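Print | E-mail this message

To: Mimo users list
Date: 2022-06-07
Subject: Re: Gripper opening without command

On 2022-06-07, the Dakov site wrote:
> We have seen the gripper open partway through a lift on 2 occasions
> since the April release. There was no fault code in the log either time.
> Is this a known problem, and should we stop work on the real arm?

Thank you for the report. The Grostness support group has reproduced the fault and asks all sites running the April release to suspend lifts on physical arms until further notice. Work in simulation may continue.

The fault lies in the way Song, the motion planner, passes its hold signal to the gripper controller. If the signal is delayed by more than 500 milliseconds, the controller treats the hold as expired and opens the fingers. No error is recorded, as the controller regards this as a normal release.

We ran 3,178 simulated lifts in the kitchen layout under heavy processor load. The gripper released early in 177 of them. The fault did not favour any one object, and we no longer believe that grip force is a factor.

Sites should take the following steps:

- Switch off automatic release in the controller settings.
- Keep staff outside the marked area whenever the arm is powered - this includes periods when it is idle.
- Send us the full controller log for any unexplained release, even where nothing was dropped.

A corrected version is being tested in the same kitchen layout, with the arm at its usual place in the corner of the counter. We will write to this list when it is ready for use.

Mimo Support, Grostness

Print | E-mail this message 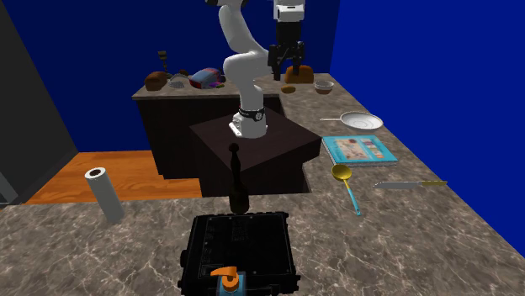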